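Why Did the Robot Drop It?
A Milside Young Makers page

Have you ever tried to pick up a wet bar of soap? You squeeze, it shoots out of your fingers, and off it goes across the bathroom floor. You weren't being careless. Your hand just couldn't get a good hold, and by the time your brain noticed, the soap was already on its way.

Robots have this trouble too, and they have it a lot more often than you do! This is the story of one slippery problem, and how the people in the Milside workshop went looking for the cause of it. It's a bit of a detective story, really, so get comfortable.

The project was called Stokell, and the job sounded very easy. A gripper (that's the robot word for a hand) had to pick up a small, smooth thing with rounded corners, carry it a little way, and set it down again. You could do that while eating a sandwich. For the first few days the gripper could do it too, over and over, without any fuss at all.

Then, one Saturday, it started dropping things.

It didn't drop them every time, and that made it tricky. If a machine fails every single time, you can usually find out why before lunch. This one would do the job nicely, and do it nicely again, and then on the next try the object would tip, slide, and go clunk on the table. Out of 335 tries that day, 32 ended in a clunk.

The first guess was the motor. Maybe it had gotten tired and wasn't squeezing hard enough? (Motors don't get tired the way you do after soccer practice, but their parts can wear down.) So the team measured the squeeze, and it was the same as it had been on the first day. The motor was fine.

The second guess was the computer program. Maybe somebody had changed a number by mistake, and the fingers were closing in the wrong spot? They went through it line by line, which takes a long time and a good deal of hot chocolate. The program was fine too.

So at last they did what they might have done in the beginning, and took a good close look at the fingers.

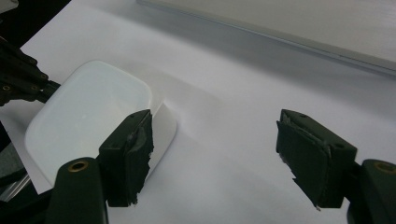

A gripper's fingers need something on them to help them hold on. Think about the bottoms of your sneakers. They're made of a soft, grabby material so that you don't go skating down the hallway, and when they wear out you begin to slip, especially on smooth floors. Gripper fingers often have pads that do the same work. The pads are soft, so they squash a little against whatever they touch, and that gives them more places to hang on.

The grabby force between two things that are touching has a name. It's called friction. Rub your hands together fast and you can feel it warming them up. When there's plenty of friction, things stay put. When there isn't much, you get the soap problem.

The pads had gotten ragged. All that opening and closing and pressing had torn at the edges, a crumb at a time. Tape had been put on as well, to keep everything together for a while longer, and tape can be a lot more slippery than a soft pad. If the object happened to touch a good patch, the robot held on. If it touched a bad patch, clunk! That was why it only went wrong some of the time.

You might be thinking that a dropped object isn't such a big deal, and with something small and light you'd be right. But imagine a larger robot carrying something heavy, or something made of glass, with a person standing close by. Then a worn-out pad could hurt somebody. So grown-ups who work with robots are supposed to check the parts that wear out before they begin, and to stop the machine when it does something odd, even if it only does it once in a while. And fingers (yours, I mean) stay out of the gripper until the power is off.

At Milside the pads now get looked at after every 7 runs, and any pad with a torn edge gets swapped for a new one.

Try it yourself!

You'll need a smooth plastic box, such as an empty soap box, and two wooden spoons. Hold one spoon in each hand and try to lift the box between them. Now wrap a fat rubber band around each spoon and try again. Then cover the rubber bands with shiny tape and have one more go. Which way was easiest? Write down how many times you dropped the box each way, and you'll have done very nearly the same test that the Stokell team did.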